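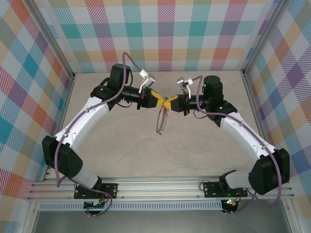 Photo: Resex

Etville Household Spending Diaries

Data card and README, version 2

Summary

Day-by-day spending records kept by households in Etville over one January. The set holds 1,410 diary weeks in 34 spending categories. It was put together by Beratura for work on small regular costs: subscriptions, takeaway food, parking, bank charges and similar items that tend to go missing from yearly budget surveys.

Files

diaries.csv: one row per purchase
households.csv: one row per household
categories.csv: category codes and their full names
changes.txt: corrections made after version 1

All files are UTF-8, comma separated, with a header row. Dates within the month are given as a day number from 1 to 31. Amounts are in pence, stored as whole numbers. Refunds carry a minus sign and keep the category of the first purchase.

Main fields in diaries.csv

household_id: links to households.csv
diary_week: links a row to its diary week
day: day number
amount: pence
category: two-digit code, see categories.csv
method: cash, card, transfer, direct debit, other
planned: 1 if the household had marked the purchase as planned before making it, 0 if not, blank if left unanswered
shared: 1 if the cost was split with another household

For shared costs, amount is the part paid by the diary household only. Version 1 recorded the full bill for some of these rows. Anyone who has totals from version 1 should run them again.

How the data were collected

Households filled in a paper diary or an online form, and both used the same questions. Paper diaries were typed up twice and the two copies compared. Where they differed, the paper page was checked by hand. A diary week was kept if at least 80 per cent of its rows had both an amount and a category.

Rent and mortgage payments are left out. Council tax is included under code 31 but was filled in unevenly, and should not be used to work out averages.

Privacy

Shop names and free-text notes have been removed. Single purchases above a set limit are rounded to the nearest 100 pounds and marked in the column rounded. Household income is given in bands only.

Known problems

January is a poor month for judging yearly spending. Gifts and travel are low, heating is high, and several yearly subscriptions renew.

Cash is under-reported. The gap is larger in the online form.

Code 17 (meals out) and code 18 (takeaway) were often mixed up. Joining them is safer than comparing them.

The planned field is blank more often in households with children.

Use

Free for teaching and research. Please name Beratura and give the version number. The set is not suited to credit scoring or to advice on any one household's money.

The Ezzat price tables are a separate download and use different category codes.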